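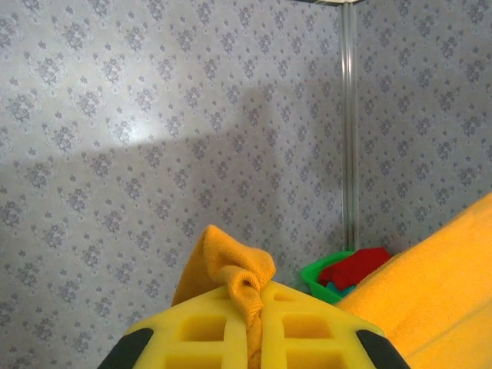
3.2 Folding and stacking household textiles

Laundry studies mostly look at washing. Folding gets a line or two, if that. We looked at what happens after – the cloth comes out of the basket, gets folded, goes back on a pile. Setting for all sessions was one papered room in the Stillport flat, textiles kept low in a basket by the wall corner (see Figure 1).

Figure 1. Orange-yellow cloth held bunched; folded textiles in the green plastic basket at the foot of the wall.

Total of 600 folds logged, 30 per session. Small pieces first, large ones after. Coding by Seyoum and Rustad, disagreements settled by Gallegos. A fold counted as finished when the piece was put down and not picked up agian within 23 seconds.

Main trouble was the first grip. A piece picked up by the middle bunches, hangs in lobes, and the corners are lost. Then it has to be laid flat and started over. Picked up by a corner – much less of this. Size mattered too, large pieces slid off the pile edge and pulled others along. Thin cotton worst, terry the easiest.

Basket height made a difference we had not planned for. Low basket means a long reach and a grab at whatever is on top, so more middle grips. Değirmenci (pilot notes, April) saw the same thing with the Engström shelf unit, where pieces at knee level were bunched more often then pieces at the waist. We did not vary height in a controlled way, so no test is reported. Session-level values are in Table 2.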